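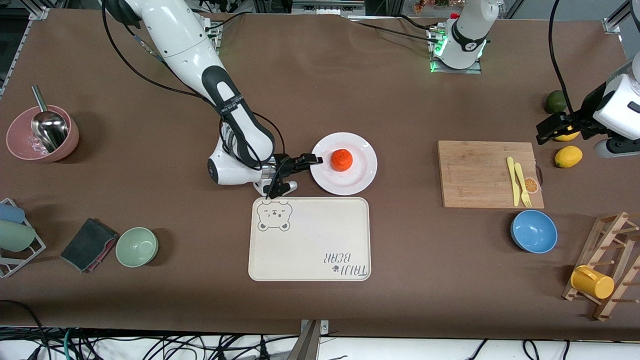

Ariel Lacson wanted to know why I bother training on a cluttered table when the task only involves one piece of fruit and one plate. Wouldn't the policy learn faster with everything else put away?

It would, and then it would fall over the first time somebody left a bowl out. I have a whole folder of policies like that. They are excellent on the table they grew up with.

What follows is how I run a distractor ablation on a two-armed tabletop setup. You need a trained policy, a fixed camera, at least one wrist camera and a tolerance for putting the same bowl back in the same spot all afternoon. I call my policy Brulby and my logging script Clukness. Yours can have dignified names.

## 1. Choose the cast

Split the objects into targets and bystanders. For the fruit-to-plate task, the targets are the fruit and the plate. Bowls, cups, racks, cloth, cutlery and the tray with the bear on it are bystanders. Other fruit gets its own group, because a lemon is a far more tempting mistake than a dish rack.

Write the groups down before you run anything. Deciding afterward that the lime "didn't really count" is how I lost most of March.

## 2. Record full-clutter demonstrations

Collect 200 demonstrations with every bystander present. Shuffle positions between episodes, and include some layouts where the bystanders hug the edges and some where they get in the way. Save the fixed view and the wrist view with matching timestamps. If they drift apart by more than a few frames, throw the episode out and be brave about it.

## 3. Check what the wrist camera gets

The fixed camera flatters you. It sees nearly everything, so a layout that looks busy from there can be mostly bare tabletop from the gripper's point of view. Go through the wrist footage and tag each clip by which groups show up in it. Clear or shiny things, such as ice and a steel scoop, deserve a tag of their own – they change a lot with small shifts in angle, and my encoder has opinions about them.
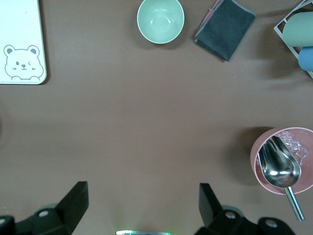
## 4. Remove one group at a time

Run the policy in 4 conditions:

- everything present
- no extra fruit
- no shiny or clear items
- targets only

Keep the lighting and the starting pose fixed. Change the weights between conditions and you have invented a new experiment, which you will then have to explain.

## 5. Score before you watch

Let Clukness log grasp, transfer and release separately. Only then go and watch the videos. I used to do it the other way and was amazed at how generous I could be about a "near release."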